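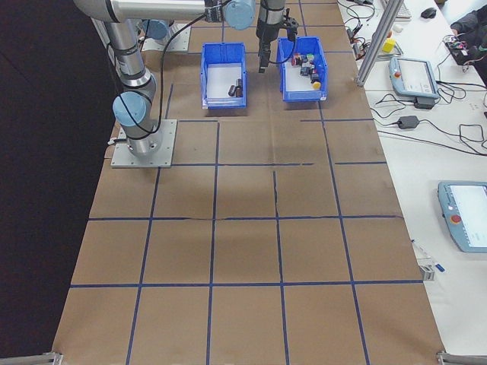

Figure 1. The Bistside table with the taped grid and both bins in place.

Progress report to the Drokent fund
Project: Dilter, learning to sort from few demonstrations
15 February 2022

We're very happy with where this period has taken us. The plan we sent you promised a working setup and a first comparison between two ways of collecting training data. Both are done, and the comparison came out much more clearly than we had dared to hope!

The question, in short: if you can only afford a small number of demonstrations, is it better to let the operator place objects wherever they like, or to spread the starting positions on purpose? Most people in our field do the first (we did too, for our pilot). The taped grid on the table is how we do the second. Before each demonstration the software draws a cell, the operator puts the object there, and the arm is guided through the pick and the drop into a bin. The tape is not perfectly straight and the paper has a crease or tear in it, but the cells only need to tell a person where to put things, so we have left it alone.

What we did

We recorded 500 demonstrations in total, half with free placement and half with the grid. From each half we trained the same model with the same settings, first on everything and then on a random 50, to see how far the data could be cut down. Every model was then tested on start positions drawn fresh for the test, the same list for all of them.

What we found

With the full sets the two methods are close, and we would not want to claim a winner. With 50 demonstrations the gap is large. The grid model finished 183 more test picks than the free placement model, over the same test list. When we went back through the free placement recordings we could see why: operators like the middle of the table. The far corners hardly show up at all, and that is where the model reaches short or closes the gripper too early.

We also learned something we were not looking for. Grid sessions go faster, even with the extra step of reading out a cell. The operators told us that they stopped having to think about where to put the next object, and the long sessions felt shorter.

What went less well

We lost 14 recordings to a clock problem, where the arm positions and the video drifted apart. They were recorded again and the check now runs at the end of every session. Small dark objects are still a weak spot for both models. Grasps on them fail more often than on the brightly colored blocks, and we don't yet know if the trouble is the lighting or the shape.

Next steps

We will repeat the small-set test with several different random draws, so the result doesn't hang on one lucky 50. After that comes the test we are most excited about, moving the trained model to the table at the Győri site without new demonstrations. We expect to have those numbers by June.

Spending is on plan and we are not asking for any change to the budget. The recordings and the cell-drawing script are ready to share with your reviewers whenever they would like them.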